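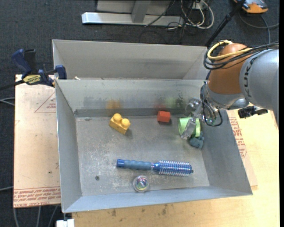

Fixed camera view of the front bin, with the gripper over the green cup.

Last updated: May
Filed under: List archive > Hardware > Grippers and end effectors

Dear list members,

Thank you for the comments on the first round of gripper trials. The answers below follow the order of the questions received. The picture at the head of this message is from the bin station and may help readers who have not seen the layout.

The earlier message read, in part:

> We have been asked to recommend one gripper for the Holmgren
> sorting project and would like to know how the Vivley and Dunon
> fingers compare on mixed household objects. Our own trials used
> only boxes and gave no useful difference between the two.
> Please state whether the camera was moved between sets, and
> whether failed grasps near the walls were counted or set aside.
> We would also like to know if the Allon controller was run with
> its factory force limits.

1. Camera. The camera remained in one position for both sets. It was calibrated before the first set and checked again when the fingers were changed. The metal bin does return colored reflections from the toy blocks onto its walls, and the detector proposed grasps on these reflections more often than we had expected. Such proposals were logged separately and are not included in the grasp totals.

2. Wall cases. All failed grasps near the walls were counted. The light green cup lying on its side near the right wall is typical of the positions that caused difficulty, as one finger has very little space in which to descend. The Dunon fingers are narrower at the tip and did better in these positions. The Vivley fingers did better on the round hairbrush and the clear ball, both of which tended to roll when touched on one side only.

3. Totals. Across both sets we recorded 1,460 grasp attempts. Of these, 180 ended with no object held. A further 17 were stopped by the operator and should be read as void. The division by finger type will be sent to the list once the logs have been checked by a second reader.

4. Controller. The Allon controller was run with factory force limits in the first set only. In the second set the closing force was lowered, so the two sets should not be compared directly on dropped objects. We regret that this was not made clear in the first notice.

5. Fixing of the bin. The bin is held at its left corner by a bar clamp. Groups wishing to repeat the work should check the position of the bin at the start of each session, as a small shift affects every wall case.

We are not yet in a position to recommend one gripper to the Holmgren project. A third set, with the same force limit for both finger types, is planned. Members who wish to propose objects for it are asked to reply to the list and to give the approximate size and weight of each item.

With kind regards,
Gripper Trials Group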